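Kowalchuk trial, jury selection thread (page 4)

gravelroad26
So they called 205 people for jury duty and the judge still thinks opening statements can start tomorrow morning? I sat in that hallway from 8 a.m. and my group never even got called in. No coffee either, the machine only takes coins.

nanna_k
I was in the first group! They asked if we knew anyone at Dravow or had ever worked nights there, and half the room put a hand up. It's Grerkthorpe, everybody has a cousin at the warehouse. I really think they should move this to another county.

gravelroad26
Move it where, though? The theft was here, the witnesses are here. I don't want to pay for 4 weeks of hotel rooms.

Bognar_J
Agree with nanna. My neighbor has already decided he's guilty and she got a summons too (she says she can be fair, sure she can).

nanna_k
Thank you!! Also the Nistero paper finally posted something, pasting it so you don't have to fight the paywall:

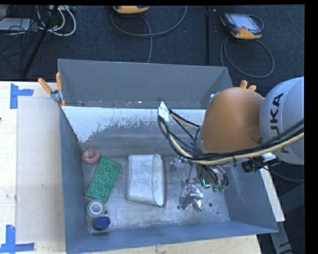 GRERKTHORPE, November – Lawyers in the Kowalchuk case spent a second day questioning possible jurors. Defense attorney Zanele Fourie asked again for a change of venue. The judge said she would rule before a jury is sworn in.

vilmos_a
"Would rule before" could mean anything. Last time she took until 4:30 and sent us all home.

gravelroad26
Fine, but I still say keep it here. Does anyone know if we have to call the number again tonight?

nanna_k
Yes, after 5.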